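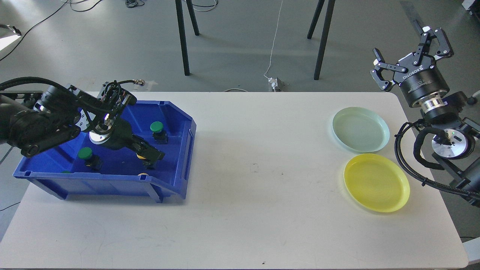 ROLLHOLM, 17/05/2023 – Pullska, the greeting card and gift wrap publisher, is bringing back 30 holiday cards from the Urura line, which went out of print when the original printer closed. The cards will be sold singly and in boxed sets, and will reach stores ahead of the December season. All were redrawn from printed originals, as the plates no longer exist. Urura cards were known for flat, strong color with very little shading, and the new printing keeps to that. The green used for the fir trees and the envelope linings is a plain, bright one, where the buttons in the blue bin simply have green caps, and it is printed as a separate ink so that it does not go dull on uncoated stock.

The originals come from the Kovács collection, a group of 527 cards and samples that Pullska bought from a family stationery shop in Rollholm. Almost 33 percent of the collection is holiday material. The rest is made up of birthday, get-well and new baby cards, along with a few calendars and place cards. Many of the cards had been written in and mailed. Where handwriting crossed the artwork, the missing parts were filled in by hand from a second copy or, where there was no second copy, from another card by the same studio.

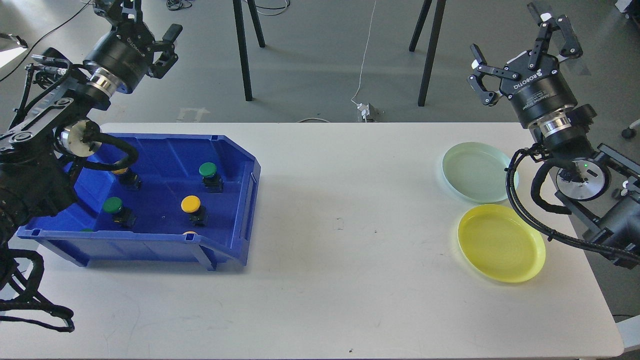
Green-capped and yellow-capped buttons in a blue bin.

The reissued designs include skaters on a mill pond, a row of mittens on a clothesline, a fox asleep under a street lamp and several versions of the Urura snow goose, which appeared on the back of every card as the maker's mark. The goose has been kept on the back of the new cards, next to the Pullska name. Verses inside are the original ones, except on four cards where the old verse ran past the fold and has been shortened.

Cards are printed on heavy cream stock with a slight tooth, which takes fountain pen and pencil well. Envelopes are white with a lining in green, red or mustard. There is no glitter or foil on any card in the line. The 2 largest designs are folded to fit a long envelope and may need extra postage – customers should check before mailing.

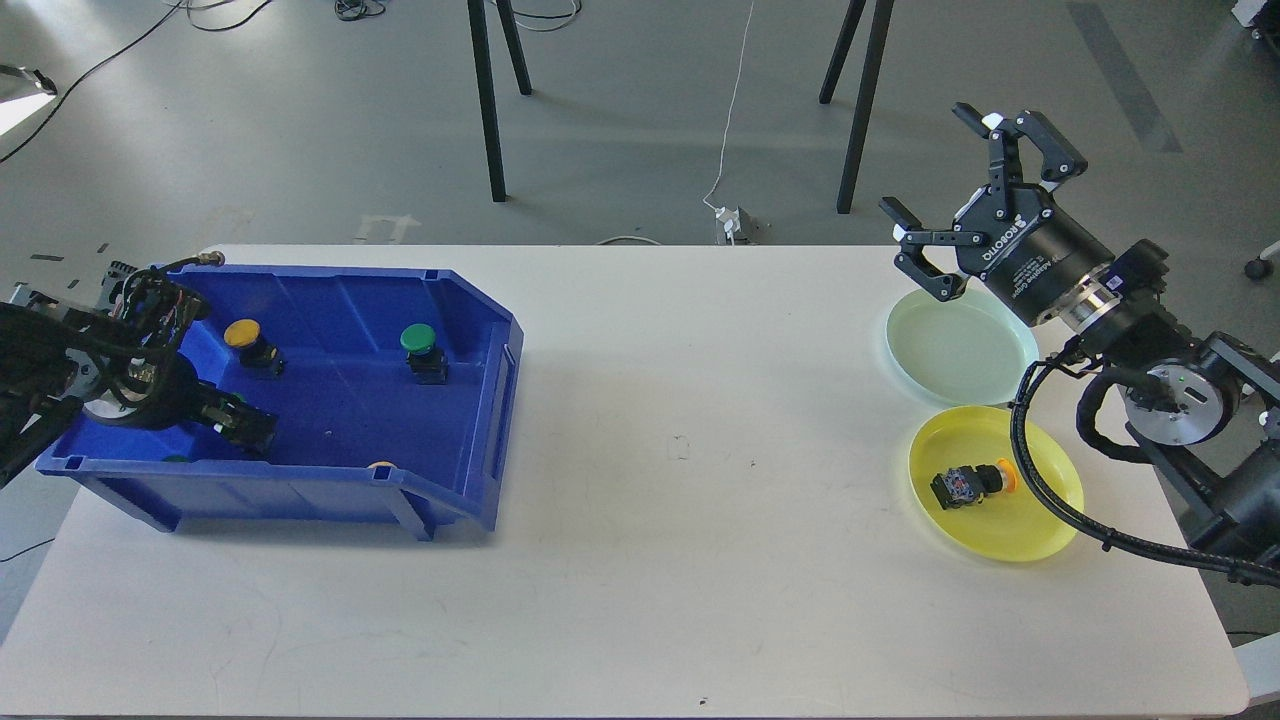 Boxed sets hold either one design throughout or a mix chosen by Pullska. Stores may order singles in any quantity by the dozen. A counter rack is offered with opening orders, and stores that already carry Pullska birthday cards can use their present rack, as the pockets are the same width.

A second group from the Kovács collection, this time birthday cards, is planned. No date has been set for it.

About Pullska: Pullska publishes greeting cards, gift wrap and note paper from its offices in Rollholm. Samples and an order form are available to retailers on request through the trade desk.

Print this release | E-mail this release

Reader comments

My grandmother had the snow goose cards in a drawer and would never let us use them. Will there be a box of only the goose?

Glad to see no glitter. I am still finding it in the carpet from last year.

Which four verses were shortened? I hope the mitten one was left alone – it was always a bit long but I know it by heart.

Can people outside the trade order, or only stores?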